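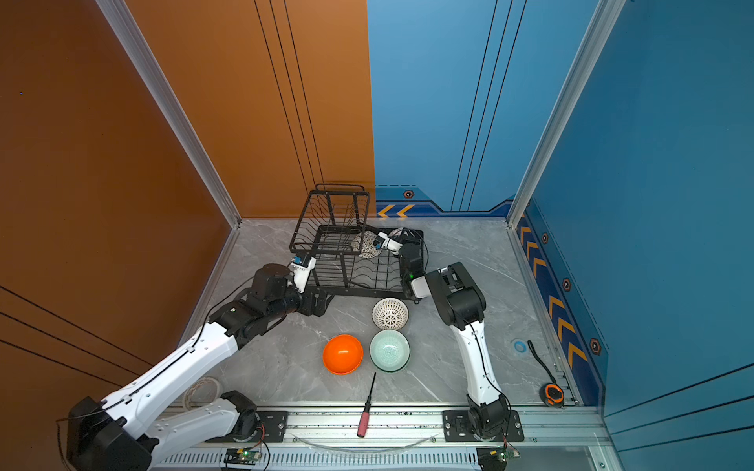 April 1, 2022

Dish rack notes, day whatever of the dish rack. Writing this up while I still remember it, mostly for me and for Vandana Bhardwaj, who gets the rack section of the Srithong write-up after me and should not have to repeat my mistakes.

Setup is the black two-tier wire rack, the one with the basket up top and the plate slots lower down in front. I've moved it to the center-back on the gray marble floor and I'd like it to live there now, please! I had it further over in February and kept losing my reference marks every time somebody wiped down. The chevrons on the back trim make a decent thing to line up with by eye, so I've started using those and I don't bother with tape anymore.

Bowl of choice is still the white one with the black pattern. I like it for this because you can tell at a glance how far it has tipped (a plain white one just looks like a white blob against the wires). It goes in on its side between the dividers. The slots were obviously made with plates in mind, so a bowl sits in there at whatever angle it fancies - fine for drying dishes, annoying if you want the same angle twice.

Did 25 placements before lunch and wrote down the lean each time. 13 went where I wanted, more or less. 4 rolled forward far enough that I called them bad, and the rest were in between and I argued with myself over every one. Vandana thinks I should drop the in-between column and just be strict. She may be right, but I've already ruled the page, so it stays for this round.

Also tried the Grumex rack from the cupboard for comparison. Narrower slots, and the bowl perches on top of the wires and never really drops in. Put it back. The Diltulen one is still missing its tray, I've emailed Nomby again about a replacement.

Things for next time:
- rim facing the back wall, then rim facing front, same slot
- a heavier bowl, the 170 mm one if it turns up
- check the rack feet, I think one corner rocks a bit
- new pen, this one is dying

Vandana, the lean sheet is in the blue folder under the plates. Leave the rack where it is!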